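Section 4: Setting Up the Shared Worktables

By now you should have the room lights working and the floor sockets checked (Section 3). This section covers the part most people look forward to, which is getting the tables where you want them and putting the first few things on top. Set aside an unhurried morning for it if you can. The Norberg tables go together quickly, but they reward a bit of patience, and it is much nicer to shift a bare table than one that already has somebody's work spread all over it.

Before you begin

You will need a soft cloth, a tape measure, the hex key from the Norberg parts bag, and a second pair of hands. Felt pads are in the small envelope taped under each tabletop. If yours is missing, write to Etornam Quaye at the Emarcombe office and a new set will be mailed to you.

CAUTION: A full-size tabletop weighs more than it looks. Always lift with two people, one at each end, and never drag a table by its top.

4.1 Placing the tables

1. Walk the room first, with the lights on, and decide which way you would like people to face. There is no wrong answer here, but most groups are happiest when the long side of the table runs along a line of ceiling lights.

2. Carry the first table into place and set it down gently. Leave 36 inches of clear floor on any side where people will walk or pull out a chair.

3. Press a felt pad onto each foot. Hold it for a slow count of ten so the glue can take.

4. Turn the leveling feet by hand until the table stops rocking, then give each one a last quarter turn with the hex key. Old floors can be stubborn, so don't worry if you have to go back and forth a few times.

5. Bring in the remaining tables one at a time. White tops and wood tops are built to the same height and can be mixed freely in one room.

NOTE: If you are pushing two tops together, leave a gap the width of a pencil between them. Wood swells a little in damp weather — February is usually when we get the letters — and it needs somewhere to go.

4.2 Dressing the tables

A bare table can feel rather stern, and people tend to settle in sooner when there is something green to look at. One small plant is plenty. Keep it in a pot that closes at the bottom, or put a saucer underneath, and place it where an elbow won't find it. A tablet or sign-in sheet can sit beside it, lying flat.
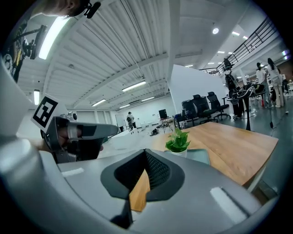
Figure 4-2. Wood-topped table with potted plant and tablet, in an open workroom.

6. Wipe the top with a barely damp cloth, going with the grain, and dry it straight away.

7. Set down the plant first, then the tablet. If you use the Drurnik charging cord, run it along the underside of the table and fasten it with the clips provided.

8. Step back and have a look from the doorway. Move things until you like them!

CAUTION: Do not water plants while a tablet or any other plugged-in item is on the same table. Take the pot to the sink, let it drain fully, and dry the bottom before you bring it back.

4.3 Looking after the tops

Wood tops like a thin coat of Ankrah wax twice a year. White tops need only mild soap and water, and please keep scouring pads well away from them. Small rings and scuffs on wood will often lift with the wax alone, so try that before anything stronger. For deeper marks, see page 37.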